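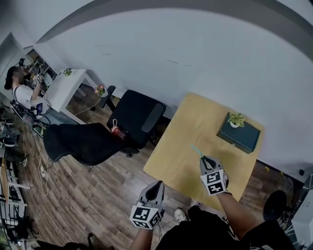 I've come round to the view that a shared workroom needs plants well before it needs better chairs, and I'll happily bore anyone at Londach who disagrees. For 10 years I favoured bare desks, I'm sorry to say, and a grey old time we had of it. Now I'd defend to the last leaf a little variegated thing in a white pot, even one perched on top of a teal box for want of anywhere better – and a bunch of pink and yellow flowers against a scuffed white wall does more for me than a fresh coat of paint would.

Paint can wait until next May. My neighbours at Giten spent $1368 on theirs, and I still like our corner more.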